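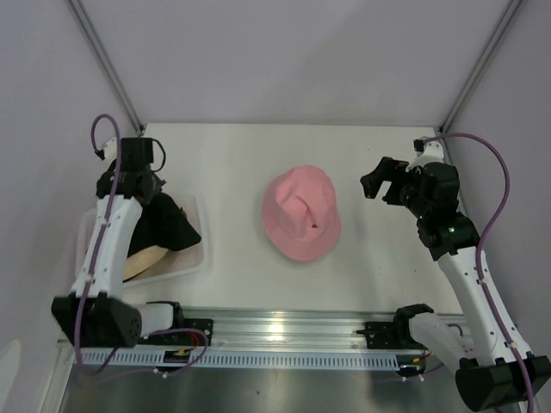 Mwanaisha Owino and Povilas Kairys
Sound and Music Technology, second-year project report
Supervisor: Halima Koech
Submitted June

Pitch drift in a two-oscillator analogue synthesizer during live performance

1. Background

Khaemba are a three-piece band who play with one drum machine, one electric bass and a Usano keyboard synthesizer. The Usano is an analogue instrument with two voltage-controlled oscillators and no automatic tuning routine. Adwoa Quaye, who plays it, retunes by ear between songs, using the bass as reference. On two earlier dates the band had felt that the second half of the set was out of tune, but it was not clear whether the synthesizer, the bass or both had moved.

The aim of the project was to measure how far the Usano drifts over a full set, to find out which part of the drift the player can correct with the front-panel controls, and to suggest a procedure that fits inside a normal changeover.

2. Types of error

Two errors are treated separately in this report. An offset error moves every note by the same interval. It is corrected with the master tune control. A scale error makes the intervals themselves too wide or too narrow, so that a note in the top octave is wrong even when the bottom octave is right. On the Usano the scale is set by a trimmer inside the case, and the player cannot reach it on stage.

There is also detuning between the two oscillators. Some of this is wanted. Adwoa sets oscillator 2 slightly sharp for most of the bass parts to get slow beating, and any measurement of the two oscillators together would confuse that setting with a fault. We therefore recorded oscillator 1 only, taken from its separate output on the rear panel before the filter.

3. Method

Measurements were made in two places: the rehearsal room at college, and the Broltden, a small venue with a low ceiling and no cooling above the stage. The output of oscillator 1 was split with a passive box. One side went back into the instrument so that the sound of the set was not changed. The other went to an audio interface and a laptop at the side of the stage.

A short script took a pitch reading from every held note long enough to give a stable result. Very short notes, slides and anything with vibrato were thrown out. Each reading was compared with the nearest equal-tempered pitch and stored as an error in cents, with the time and the note number. Stage temperature was written down by hand at the end of each song from a probe taped to the keyboard stand.

Notes were counted as out of tolerance if the error was larger than 10 cents. This limit was agreed with the band after a listening test in which Adwoa and Shirley Hulme, the bass player, compared held notes against a reference tone. Both could hear smaller errors with headphones on, but neither was troubled by them with the drum machine running.

4. Results

After the rejected notes had been removed, 3,097 readings were left, from both sites combined. Of these, 206 were out of tolerance, a little under seven per cent. The spread over time was very uneven. Of the 206, 102 fell in the first two songs of a set, when the instrument had been switched on only at the changeover.

The rehearsal room gave the cleaner data. With the synthesizer left on from the start of the afternoon, the error stayed small throughout and no song stood out from the others. When it was started cold, the pitch moved flat over the first song, slowed during the second and then settled.

At the Broltden the same early movement was present, followed by a second and slower one once the stage lights were at full. This second movement was mainly a scale error. The low notes stayed close to pitch and the high notes went flat, more so with each octave. Retuning between songs did not remove it. In one case it made the result worse - the master tune control was set against a high note, and the bass part in the next song was then sharp from start to finish.

The bass guitar was checked with a pedal tuner before and after the set. It had moved by less than our tolerance on all four strings.

5. Discussion

The early drift is a warm-up effect and can be avoided. The instrument draws little power and could be left running behind the stage while the first act plays, if a socket is free. At the Broltden there is one by the fire door, and the house engineer had no objection to its use.

The scale error is harder. We think it comes from incomplete temperature compensation in the exponential converter, which would fit the direction of the change, but the circuit was not opened for this project and we did not confirm it. The label that lent the instrument, Tristarside, did not want the case removed. A later project could log the temperature inside the case through the ventilation slots.

Two limits of the method should be noted. The temperature probe was on the stand and not on the instrument, so it shows the air and will lag behind or lead the circuit by an unknown time. The readings are also weighted towards the songs with long notes. The fourth song in the set is almost entirely short sequenced notes and gave us very little.

6. Recommendations to the band

Switch the Usano on before the first act and move it to the stage on an extension lead without switching it off.

Tune from the middle of the keyboard, never from the top octave.

Play the closing song with the lead line an octave lower, or accept the error. Adwoa has tried the lower version in rehearsal and prefers the original.

7. Data

The script and the readings are on the department drive, in the folder with Povilas's name. The stage recordings belong to the band and are not included.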